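Clurkarbridge Makers Forum > Builds > Robots and automation
Thread: Bin picking in the shared workshop, blocks against the walls

fuad_s
Posted 2020-04-30

I've been setting up the old arm on the wood-topped table to pick blocks out of a metal bin. Two lengths of block, red ones are long and green ones are short. The program is called Arthur for no good reason. It finds the blocks from a camera, picks one, moves the arm over and closes the fingers.

Blocks lying in the open it does fine. Blocks against a wall it mostly doesn't. The walls slope, so the outside finger hits metal before it gets down far enough to close. Over the past few evenings I logged 119 tries and nearly all the misses were wall blocks.

Options as I see them:
- thinner fingers
- come in on an angle
- push the block away from the wall first, then grip it
- different bin

Anyone done this before?

kalliopi_m
Different bin. A tray with low sides would fix it in an afternoon. I don't see what the deep one gets you.

fuad_s
The deep bin is the whole job. If I wanted flat parts on a flat board I'd have stopped in September.

dede.mahama
Push first. I did this with wooden dowels on a much smaller arm. Close the gripper, come down beside the block on the wall side if there's any gap at all, drag it towards the middle, back off, take a new picture, pick as normal. It costs you a few seconds a block.

If there's no gap you can push on one end instead and the block swings out. Works better on long ones.

kalliopi_m
Dragging closed fingers along a metal floor is a good way to bend a finger. Those are the shop's fingers, not his. I'd want some give in the mount before anybody tries that.

dede.mahama
You don't touch the floor. Stop 3 mm above it. The blocks are a lot taller than that.

kalliopi_m
3 mm if the bin is where he thinks it is. Last time I used that table the bin walked every time something bumped it.

fuad_s
It's clamped now. Bar clamps on both ends, so it isn't walking. I still check the corner positions before each run.

selorm_a
What camera are you using? I had trouble with shiny metal floors. The reflection comes up as a bright stripe and the software thinks it's an edge. I ended up with a Findis ring light and a sheet of tracing paper over it, which was cheap and got rid of most of it.

Also, do the holes in the floor give you any grief? Mine kept trying to pick up a bolt hole.

fuad_s
I get the stripe too. The holes I masked out by hand. Ugly but it works as long as the bin stays put.

Layout I'm working on tonight. The block on the left is my worst case, flat along the base of the wall.
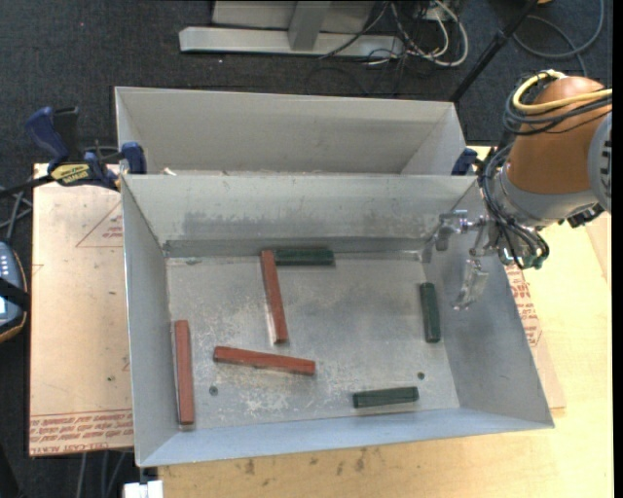
Three red, three green. The one lying against the back wall is on the hard list too.

abena_dogbe
Looking at that, I'd start with the red one in the middle with the green block against its top end. If you pick that red straight off, you're going to catch the green. Take the other long one below it first, then see what moves.

I'd also do something about those hoses. They hang down past the wrist and curl in at the tool, and if you tilt the arm for an angled approach they could end up on the rim. Couple of hook and loop straps further up would do it.

fuad_s
Good point on the hoses. I've only been running straight down so it hasn't come up.

dede.mahama
Agree on the order. Arthur should score each block by how much room there is on both sides and take the easiest one every time. Half your wall problem might sort itself out once the middle is clear and there's space to push into.

kalliopi_m
I'll go along with pushing if he turns the speed right down and sets a force limit. Still think thinner fingers are the better fix. The Zultari ones in the second drawer are narrower at the tip and they use the same bolt pattern.

fuad_s
Didn't know those were there. Are they spoken for?

kalliopi_m
Selorm had them signed out.

selorm_a
Brought them back. They're in the drawer, but one is missing a screw. M3, you'll find some in the jar.

fuad_s
Thanks. Plan is narrow fingers first with nothing else changed, then the push move at low speed if the left wall still beats me. I'll run the same layout both ways and post the numbers.

abena_dogbe
Mark the block positions on paper before you start or you'll never get the same layout twice.

fuad_s
Will do. I've got the bench until nine.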